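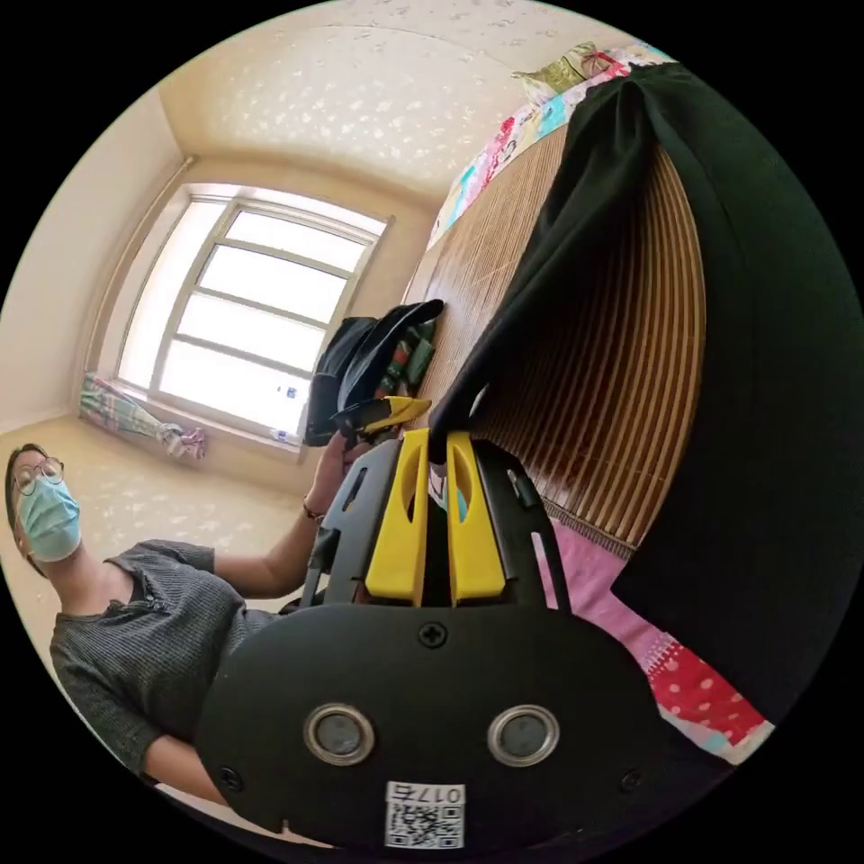
How do I deal with the pile next to my bed?

Posted by Ieva Jaunzems

ok so small bedroom, one window, bed takes up most of it. Next to the bed there's a pile. Clothes mostly, but also chargers, a tote bag, mail, stuff I took off and didn't put anywhere. I clear it maybe once a month and it's back before I notice.

Things I've tried. A chair (became a second pile, got rid of it). Hooks on the door, pulled out of the door. A Lirano under-bed drawer thing, which does fit, but I have to get down on the floor to open it so it's still half empty.

Main problem is the in-between clothes. Worn once, not dirty, don't want them in the closet with clean stuff. Lots of black tops and I can't tell them apart in a heap so I end up digging through the whole thing every morning at 7.

Also dust. I sneeze the entire time I'm sorting. Renting, so no drilling. Gap between bed and wall is 33 inches. Budget is up to 30 dollars, less would be nice.

Any ideas? Not looking for "own less stuff" pls, I know.

Comments on this post

Oduor Simiyu: is the closet full or just annoying to get to?
Ieva Jaunzems: both kind of. Door only opens partway, hits the bed frame

Posted by Robel Negash

Had this exact pile for years. Different bed, same pile.

What worked for me, in order:

Get everything off the floor and onto the bed. All of it. Do it in the morning so you have to finish before you can sleep. Wear a mask if dust gets you, and open the window first, before you start shaking things out. I put something in my ears too, a podcast or whatever, goes faster.

Then pull out all the not-clothes. Mail, chargers, bag. Don't sort them yet, just dump in a box and put it in the hall. That stuff is slow and you'll get stuck reading old mail and quit.

Clothes after that. One piece at a time, pick it up, hold it up, decide. Wash, closet, or wear again. Dont make a maybe stack. I made a maybe stack and it was the pile again by dinner.

For wear-again I bought a Kinditz freestanding rail, the narrow one. No drilling. Mine was 30 inches across so it should go in your gap with 3 to spare, but measure at the baseboard too, mine sticks out and the walls aren't straight in my place either. I keep 5 hangers on it. Only 5. If they're all taken, something has to go in the wash or back in the closet before I hang another one. Sounds dumb, works fine.

Black tops: hang them facing the same way so you can see the neckline. Buttons, no buttons, round neck. Way easier to tell apart than folded.

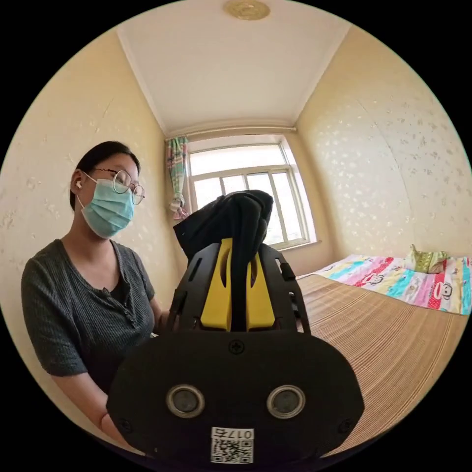 Should black clothes be folded or hung if they pick up a lot of lint?
Hang them, with a little space between, and run a lint brush over each one before it goes back. Folded in a heap they collect everything off whatever they're touching. Wash them inside out too.

Forgot to say, the drawer under the bed, use that for off season stuff. Sweaters in summer, that kind of thing. You won't care about getting on the floor for it twice a year.

Ieva Jaunzems: the hanger limit thing might be what I needed. will measure tonight, baseboard is pretty thick
Robel Negash: check the feet of the rail, they stick out more than the bar does. I had to turn mine sideways

Posted by Maarja Lill

Basket. Just get a basket. Put it where the pile is. Pile goes in basket.

Deividas Ozoliņš: that's a pile in a basket
Maarja Lill: yes but you can pick it up and vaccum

Posted by Oduor Simiyu

Going to disagree a bit with the rail. In a tight room it sits right where you get out of bed and you'll catch your foot on it at night. I did, more than once.

Fix the closet door instead. If it hits the bed, slide the bed a few inches toward the other wall, or if that's not possible ask the landlord about taking the door off and use a curtain on a tension rod. Tension rod needs no holes. I did that in February in my old place, kept the door behind the wardrobe and put it back when I moved out. Cost me less than the rail would have.

Once you can reach in without squeezing, use the first bit of the closet for worn-once clothes. Tie a ribbon or a bit of string on the bar to mark where it stops and the clean stuff starts.

And a small tray for the chargers, on the windowsill or wherever your outlet is. They end up on the floor bc they have no spot.

Ieva Jaunzems: bed can maybe move a little, didn't think of that. curtain is a good idea too, asking landlord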